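The Lid Test

By the time I'd been at Letovance a fortnight I had decided the two grippers hated me. The Plirnier was the cheap one, a pair of flat fingers that opened and shut and did nothing else, and the Dristix was the one everybody wanted us to buy, with its soft curling pads and its own little fan that whined whenever you asked it to hold anything heavier than a biscuit. My job was to say which was better. I was the new girl, so I got the comparison, and the comparison came in a ring binder with 607 on the spine and no explanation of what the other 606 had been.

You'd think you just try them both and see, wouldn't you? I did think that! I set up on the Monday with a sponge, a mug and a tennis ball, and by lunch both grippers had picked up all of them and I had learned precisely nothing. The Dristix was slower. The Plirnier made a nasty click. I wrote "click" in the binder and went and had a sandwich on the fire escape, feeling like a fraud.

What I wanted was something my gran would have called awkward. She used to run a stall (dumplings, Saturdays, rain or shine) and she could whip the lid off a steamer with two fingers while she was giving someone change with the other hand. I must have watched her do it a thousand times. I never once got it right myself. I'd grab the knob, the lid would swing, and she'd smack my wrist with a tea towel and say the rim, the rim, what do you think it's got a rim for?

So I went out and bought toy steamers. They had yellow plastic round the edges and soft white buns inside, and the man in the shop asked how old the child was. I said nearly 15, which was the first number in my head, and he gave me a very kind look.

The Dristix went first. It loved the buns, I'll give it that, it lifted them like eggs. But the lid! It wrapped its pads round that tiny knob, the fan went up a note, and the lid tipped and slid and skated off towards the wall. I tried it again from higher up. I tried it slower. I tried it with my eyes shut, as if that would help, and then I swapped the fingers over and had a cup of tea while the arm went through its warm-up.

With the Plirnier I had the controller in my lap and I was going for the knob again, out of habit, and I swear I felt the tea towel on my wrist. The rim. I nudged the stick down and across, a hair at a time, holding my breath like an idiot.

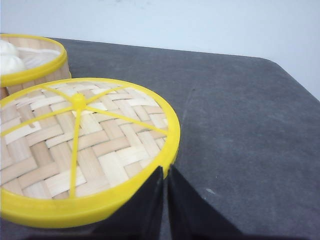 Steamers, buns, lid, all on the same grey table.
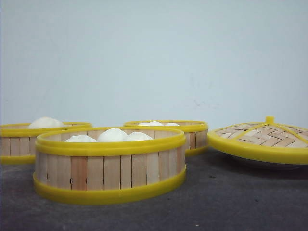 Woldegiorgis wanted to know whether I'd have given the soft pads a fair go at the rim as well, or only at the knob, and I opened my mouth to say of course and then shut it again. I hadn't. I'd been so pleased with myself that I'd given one of them my gran's advice and kept it from the other.

So the Dristix went back on. It was gone six and the heating had clicked off, and I sat there in my coat with the binder open at a clean page. I wrote "rim, both" across the top and underlined it. Then I picked up the controller, said sorry to the fan, and brought the arm down from the side.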